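Rules for hand-held grippers in the home: what changes from February

By Remedios Sebastian

The second edition of the Bernemeo house rules for hand-held grippers was agreed on 16 November 2024 and goes into use in February. Members have asked for a short summary in ordinary words, so I have tried to write one. The full text has 40 pages and is with your local contact at Girker.

The first edition was written for laboratories. It spoke a lot about tables, fixed lighting and marked floors, and very little about rooms where people sleep and keep their things. Between the two editions we received 119 comments, and the greater part came from people who collect demonstrations in homes. Most of the changes answer them.

Permission comes first. The person who lives in the home must sign for each room separately. A signature for the kitchen does not cover the bedroom. If a room is shared by several adults, all of them sign. The signed sheet stays with the household and a copy goes to the office – please do not keep a third copy on your own telephone.

Private items are the second matter. Letters, medicine boxes, bank papers and family photographs must be out of view before the gripper is switched on. The household moves them, not the operator. Ordinary things such as blankets, cushions and clothes may stay where they are. Several members wanted us to require a tidy room, and we discussed this for a long time at the Modard meeting. The rule was refused. A task done only in tidy rooms teaches little about how people live, and it is also not polite to ask a family to clean for us.

The daily check is shorter than before. Look at both finger pads for tears or dirt, try every screw of the linkage by hand tool, open and close the jaws fully, and look at the indicator light. Write down the result before the first task of the day. Pads which have been used on food may not be used on bedding or clothes in the same visit, even after cleaning.

For soft surfaces there is a new section, number 7. Approach a bed slowly and keep the lower side of the gripper clear of the cover. Close the jaws on the item and stop if cloth has come between the pads. Pulling is not allowed. Straps and cords should be taken near the item they belong to.

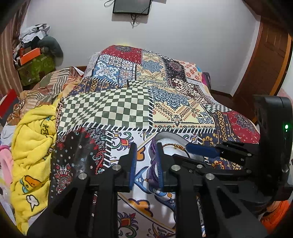 Must a task be repeated if the operator picks up the wrong item? It should be recorded as a failed attempt and kept, and the operator may then begin again with a new number. Deleting failed attempts was common under the first edition and is now forbidden.

The Cheung training sheets will be changed to agree with the new text. Until you receive them, use the old sheets together with section 7. Operators who passed the old course do not need to take it again, but they must read the new permission rules and sign for them before their next home visit.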